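Marna Robotics Club Handbook
Section 6: Setting Up the Table for the Mug Task 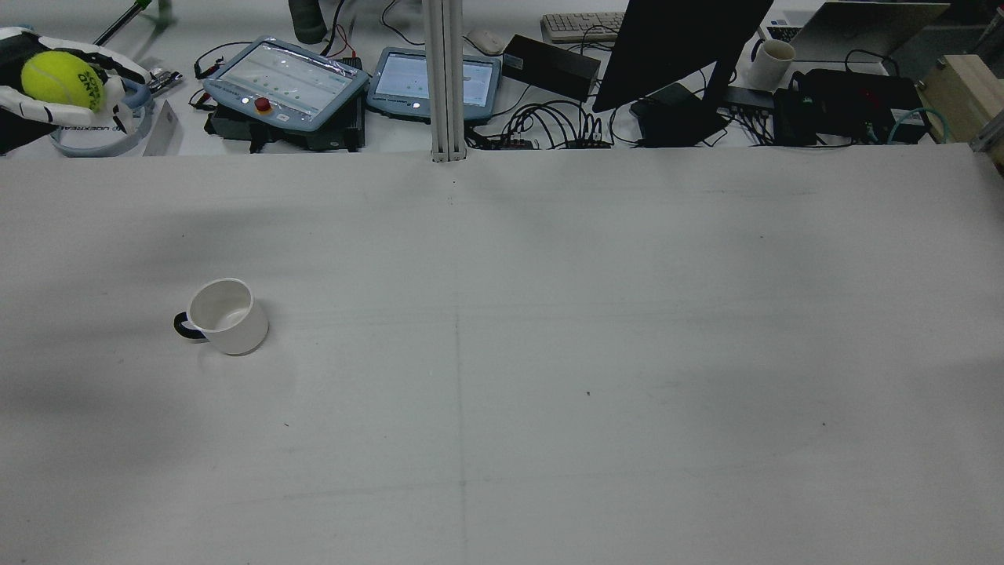 Figure 6. Practice table with one mug out, back bench behind.

Last revised May 19, 2024, by Hertta Salminen, after the August intake's copy was found to contain two different step fours.

6.1 What this section covers

You are getting the table ready for the mug task, which is the first thing every new team does and the last thing most teams get right. The arm picks up a mug by its handle, moves it to a target spot and puts it down without drama. Set-up takes less time than arguing over whose turn it is to do set-up.

You should already have read Section 4 (Stopping the Arm) and signed the sheet. Signing the sheet without reading Section 4 is a club tradition we would like to see die out.

6.2 Know your two surfaces

The grey table in front is the working table. It belongs to the task. The white bench behind it is where everything else lives: pendants, keyboard, mouse, monitor, laptop, power and a quantity of black cable that has been tidied by every team since the club began.

The rule is simple. Things from the back bench do not come forward, and things from the working table do not go back, except the mug at the end of the session. In Figure 6 the second white mug, the one beside the laptop, is on the back bench. It is not a task mug. Please don't train on it, and please don't drink out of the other one.

Note: Our table is a light matte grey. The task mug is white. Yes, this makes it harder for the vision software. Fumero, which runs the regional round, asks for a pale table, so a pale table is what you practise on. The black handle is your friend.

6.3 Setting up

1. Clear the working table completely. Pens, phones, lanyards and half a muesli bar all count as objects as far as the software is concerned, and it will try to be helpful about them.

2. Wipe the surface with the dry cloth. Small dark specks show up well on light grey, and the older version of Leinonen (our object finder) has been known to draw a confident box around one and label it. If a speck won't wipe off, leave it. Scraping at it makes a bigger speck.

3. Find the seam that runs down the middle of the table. It's faint, so crouch and look along the surface if you have to. All measurements in this handbook are taken from this seam. There is also a fainter seam running crossways, closer to the front. Ignore that one. Team Hamia measured from it for half a term and produced some very consistent results, all of them wrong.

4. Put the task mug on the left side of the seam, upright, with the handle pointing left. Set its centre 340 mm from the seam for the standard start. Use the ruler. Everyone thinks they have an eye for this.

5. Look at the light. You want soft and even. Patches of gentle shadow on the left side are normal and the software copes with them. A hard-edged shadow means a blind is up or somebody is standing where they shouldn't be.

6. Check that no cable has crept over the far edge of the table into the working area. The small black connector strip sits close to that edge, and whatever is plugged into it likes to wander. Ease cables back by hand, one at a time. Do not pull on a loop to see what it's attached to.

CAUTION: Never unplug anything from the back bench while the arm is powered, even if you are sure it's the spare. There is no spare.

6.4 Pendants

7. Wake both pendants. The left one has a clear plastic sheet over its screen. Leave the sheet on. It makes the icons a bit harder to read, and it is also cheaper to replace than the screen, as we now know to the dollar.

8. Find the red emergency-stop button on the left pendant, on its yellow base along the lower edge. Every person in the team points to it and says "stop" out loud. You will feel silly. Do it anyway.

9. Give the button to one person for the whole session. That person does not also drive, film, eat or hold the laptop.

CAUTION: The left pendant rests on top of a black box. Keep it steady with one hand when you press anything on it. A pendant sliding off the box is not an approved way of reaching the emergency stop.

6.5 The hand and the ball

The dexterous hand lies on its side at the left end of the back bench, with its fingers around a tennis ball. Store it that way. The ball keeps the fingers in a comfortable curl between sessions and gives them something to hold that isn't a cable.

10. If your team is not booked to use the hand, leave it where it is. The mug task uses the standard gripper, and the hand's fingers are more delicate than they look.

11. If your team is booked to use the hand, stop here and go to Section 9. Do not work the ball out by bending the fingers back. The opening routine in Section 9 releases it properly.

Note: Replacement balls come out of the club budget. We have no dog, so any missing ball will be assumed to be your fault.

6.6 Test run

12. Open the task program on the laptop and enter code 2513. This loads the slow profile. The full-speed profile has its own code, and your mentor will tell you what it is when your mentor stops flinching.

13. Run the detection check with the arm parked. You should get one box, around one mug, with a score of 83 or better. Two boxes means you missed something in step 1.

14. If the score is low, turn the mug slightly so the handle stands out more clearly against the table, and check again. Don't lower the threshold. We look.

15. Clear hands and sleeves from the working table, call "moving", and run a single pick.

16. Write the result in the log, including the bad ones. "Went fine" is not a result. Start position, score, where it ended up.

6.7 Packing up

Park the arm, put the task mug on its shelf, and shut down the laptop before the pendants. Wipe the table again. Leave the ruler on its hook, where the next team can find it and decide not to use it.

Faults go on the red sheet by the door. Go on to Section 7 for target spots and scoring.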